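The Tromavier Rato keeps last year's steel trellis frame and changes nearly everything bolted to it. Displacement is up, the fork is now fully adjustable, and the seat sits 2 mm lower. Curb weight is 261 kg with a full tank, so this is still a heavy tourer.

Chassis engineer Gonzalo Ortuño puts the handling gains down to the new swingarm. It is stiffer near the pivot and softer toward the axle – an idea carried over from the Deschamps race program.

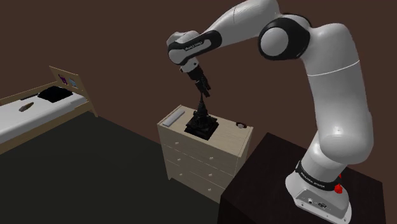

*White robotic arm, gripper pointed down, in a computer-rendered scene.*

On the road the front end holds a line better under braking. Mid-corner bumps still reach the bars, and two clicks less compression damping cured most of that. The 21-liter tank is wide at the knees.

Dultico supplies the panniers, which add 16 kg empty. Test rider Lionel Langlois left them off for the mountain section and preferred the bike that way. Deliveries start in March.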